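Druma offers hand-held gripper kit for hire from Zarnside workshop

9 September 2019

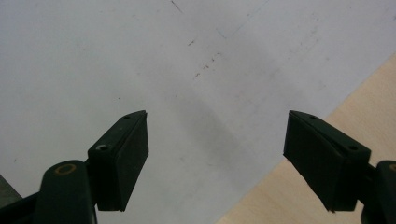

The two fingers of a hand-held gripper, open over a white surface.

Small firms that want to try out gripping jobs before buying a robot can now hire the tool by the week. Druma, which works out of a unit in Zarnside, has put together a kit called Medve and began taking orders this month.

The kit is built round a two-fingered gripper that a person holds and moves by hand. A camera on the tool records each pick, and the footage can be played back to see how the fingers met the part. Spare finger pads come in the case, along with a charger and a printed guide.

Hire costs £140 a week, with a refundable deposit on top. Druma says orders placed before noon are sent out within 48 hours. There are 39 kits in the first batch, and 8 of those are being kept back for colleges, which will pay a lower rate.

Customers can look through their recordings in Stelteo, a program supplied with the kit. It runs on an ordinary office laptop and lets users mark the picks they want to keep. The files stay with the customer unless they choose to send them to Druma for advice, a service charged by the hour.

The firm says the pads are meant for light parts and flat-sided boxes, and should not be used near heat or with food. Worn pads can be posted back and swapped during the hire period at no extra charge.

A version with longer fingers is planned, but no price has been set. Kits can be booked by phone or collected from the Zarnside unit by appointment.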